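Comparing two grippers in simulation before you bolt one on

Posted by Wiroj Boonyarit, September 28, 2026

I get asked about grippers more than anything else on this site, and I love it, because trying them out is my favourite part of the whole hobby! You can spend weeks choosing an arm, but the gripper is the bit that touches the world. Swap it and the same arm feels like a completely different machine.

In this tutorial we'll put two grippers through the same set of tests in a simulated room, using the camera on the wrist as our main view. One is the Rindetti, a parallel gripper whose fingers slide straight in and out. The other is the Kang, which has angled fingers that lean towards each other. Both come as ready-made models in the Brenden simulator, so there's nothing to draw yourself.

What you need

Brenden, any recent version
The two gripper models from the parts library
An arm model with a standard wrist plate (I use the Flallmont, but others work fine)
A furnished room to test in

Please do use a furnished room. An empty grey floor loads quickly and tells you very little. With a proper room you get soft things, hard edges, wood grain and dark corners, and the wrist camera has to cope with all of it.

Step 1: Fit the first gripper

Open your arm file and choose Attach Tool. Pick the gripper, then check that the tool centre sits midway between the fingertips. Mine loaded 7 mm too far back the first time, and every grasp was short until I spotted it. Save this as its own file so you can go back to it later.

Step 2: Set up the wrist camera

Add a camera to the wrist plate and aim it along the fingers. You want both fingertips in view when the gripper is fully open, plus enough of the palm to judge how close you are to hitting something with it. Start with the default lens and tilt the camera a degree or two at a time.

Now drive the arm somewhere cluttered, with the gripper open and empty, and have a look at what you've got.
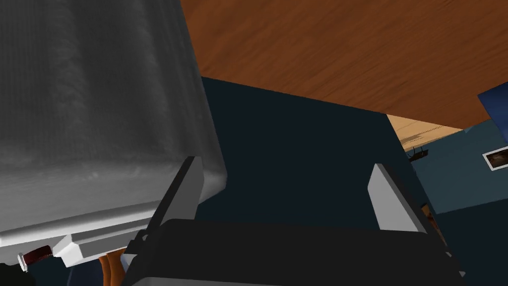 Wrist view with the gripper open. Both fingertips are clear, with dark background in the gap between them.

I was really pleased with this one. The palm fills the lower centre, so you always know where the bulk of the tool is, and there's still a good wide gap to look through. Notice as well that the left finger covers part of the big grey soft-looking shape behind it. Any finger will hide something, and how much it hides is worth writing down when you compare. The room looks tilted too, which threw me when I started out. Keep your eye on the fingertips and you soon get used to it.

Step 3: Check the contrast

Fingers with dark outsides can melt into a dark background. Look at the inner faces first: if they are paler than whatever is behind them, you can judge the gap. If they aren't, add a lamp to the room before you touch the camera settings. I wasted a whole evening in May on exposure when one lamp would have done it.

Step 4: Run the grasps

Make a list of objects and let Brenden place them for you. Use the same random seed for both grippers, otherwise you're comparing luck! I ran 1,082 grasps with each tool, which took my old desktop 39 minutes per gripper. A shorter run is fine for a first look.

For every attempt, log these:

Did the fingers close on the object?
Was it still held after the lift?
Did the palm touch anything on the way in?

Step 5: Swap and repeat

Load your saved file, remove the first gripper and attach the second. Check the tool centre again (really, do!) and leave the camera where it was. If the new fingers fall outside the view, move the camera, then rerun both grippers from the new position.

How mine came out

The Kang held on to 807 of its objects after the lift and did best with small things lying close to furniture. The Rindetti was steadier on boxes, and its straight closing motion made the approach much easier to plan. I'd happily use either, and I've kept both files on my desktop because I keep changing my mind.

If your fingers pass straight through objects, turn on collision shapes in the tool menu and restart the run. If they jitter when closed, halve the closing force and try again.

Next time I'll be adding soft fingertips to the Rindetti. Post your own results in the comments, and tell me which arm you used!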